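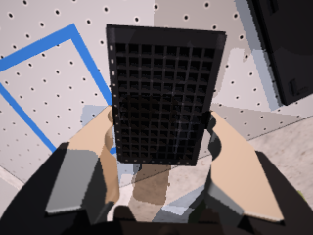 Section 4. Setting up storage locations

Before you can receive stock in Korkport, every place where an item can be stored needs a location code. This section covers creating locations, printing their labels and checking them on the floor. You need the Site Manager role. If the Locations tab does not appear in the left menu, ask your account owner to change your role and then sign in again.

4.1 How location codes work

A location code has four parts: zone, rack, row and column. The parts are separated by hyphens. A code such as B-02-05-08 means zone B, rack 2, fifth row, eighth column.

Rows are counted from the floor up. Columns are counted from left to right as you face the rack. If a rack can be reached from both sides, choose one side as the front and mark it before you start. Korkport does not store which side is the front.

Each zone can hold up to 99 racks. A small site usually needs only one or two zones.

Note: Older accounts may have three-part codes with no zone. These still scan, but you cannot mix them with four-part codes in the same site. See section 4.6 if you need to convert.

4.2 Create a zone

1. Open Locations and select Zones.
2. Select New zone.
3. Enter one letter and a name. The name appears on pick lists, so keep it short – "Small parts" is better than "Small parts and fasteners, back wall".
4. Choose a default unit. You can change this later for a single rack.
5. Select Save.

4.3 Add racks

1. Open the zone and select Add rack.
2. Enter the number of rows and columns.
3. If some rows are a different height, select Uneven rows and enter each height. Heights are only used for putaway suggestions. Leave them blank if you do not use suggestions.
4. Check the preview. The bottom row in the preview should match the row nearest the floor.
5. Select Create locations.

Korkport creates one location for each cell. A site with 2168 locations takes a few minutes to finish, and you can close the window while it runs. A message appears under the bell icon when it is done.

Caution: Once stock has been received into a rack, you cannot reduce its rows or columns. Move the stock out first, then edit the rack.

4.4 Print and apply labels

Labels can be printed on any printer listed under Settings > Devices. The Wovex and Gusix label templates are already loaded. For other label stock, measure one label and enter the size by hand.

1. Select the rack and then Print labels.
2. Choose the template.
3. Print a test page and scan one label with the handheld. The location code should appear on the screen within a second or two.
4. Print the full set.
5. Wipe the shelf edge with a dry cloth and let any cleaner evaporate.
6. Apply the labels starting at row 1, column 1. Keep each label centered under its own cell.

Labels print in column order by default. To print them row by row, open Print options and change Sort to Row. Do this before step 4, or you will be sorting them on the bench.

Caution: Do not place labels over old barcodes. The handheld may read the edge of the old one and post stock to the wrong location.

4.5 Check the rack

1. On the handheld, open Tools and select Location check.
2. Scan the rack label.
3. Scan each cell when asked. A high tone means the code is correct. A low tone means it belongs somewhere else.
4. Replace any wrong labels and scan them again.
5. Select Finish. The rack changes from Draft to Active.

Draft racks do not appear in putaway or picking. If a picker reports that a rack is missing, check its status first.

If the handheld shows error 676, the label belongs to another site. This happens most often when two sites share a printer. Delete the waiting print jobs, switch to the right site and print again.

Section revised 18th June by Lavanya Thampi. Changes in this version: uneven rows added to 4.3, and sort order moved to Print options in 4.4.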